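Makris School Robotics Club Opens Simulated House Challenge to Visitors

MAKRIS, 2020-05-13. The robotics club at Makris Technical High School has opened its simulated house challenge to families, other schools and anyone else with a web browser. Students built the house, programmed a two-armed robot to move through it, and are now testing their code in front of an online audience.

The project is called Wuvunier. It runs on the club's own computers and can be watched through a page on the school site. Each team works on the same robot model and the same rooms.

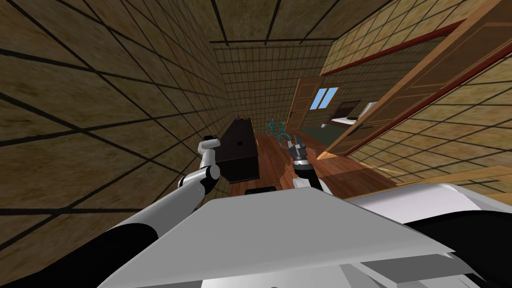
Club members spent the fall term learning to write motion code before they were given a full robot to control. Work on the house began in October, with one group assigned to walls and floors and another to furniture. The two groups share one set of files and check each other's changes before anything is added.

"We wanted a house with some awkward places in it," said Chae-won Yeom, a senior and the club's software lead. "If every room is a plain box, your code looks better than it is. Doorways and corners are where we find our mistakes."

Teams are scored on how far the robot travels without touching a wall, and on whether it stops with both arms in a safe position. A run that ends in a collision can be repeated twice.

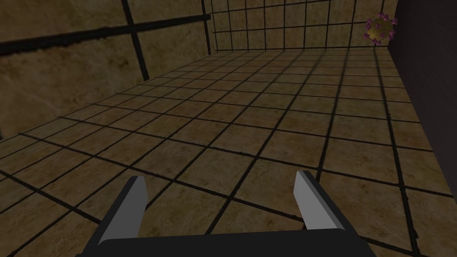 The open gripper over the tiled floor, with a spiked ball near the far wall.

The gripper view is one of several that teams may use while they test. Newer members usually start with it. Older members tend to switch between views and keep a log of the joint angles as they go.

Fotis Konstantinidis, who teaches computer science at the school and advises the club, said most of the work is reading and fixing code. "A student may change one number and then run the same ten seconds of motion all afternoon," he said. "They write down what they changed. That is the part I grade."
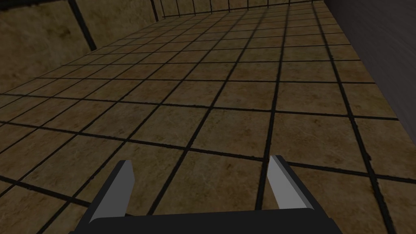

Gripper view across the tiles toward the railing.

The club has logged 879 test runs so far. Results are kept in a shared table that lists the team, the code version and the reason each run ended.

The final round has 3 tasks: cross a room, turn at a corner and approach a piece of furniture. Teams may submit 2 versions of their code, and the better score counts. The highest possible score is 99 points. 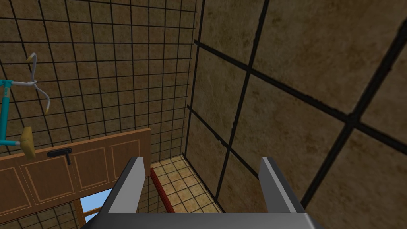 A corner of the simulated house, with a wooden cabinet at left and a red object on the floor.

Schools in Gostau and Flunda have been invited to enter teams. Entry is free. Visiting teams will receive the room files, the robot model and a short setup guide, and may practice on their own computers before submitting code.

Requests to enter or to watch a test session should be sent to Fotis Konstantinidis through the Makris Technical High School office.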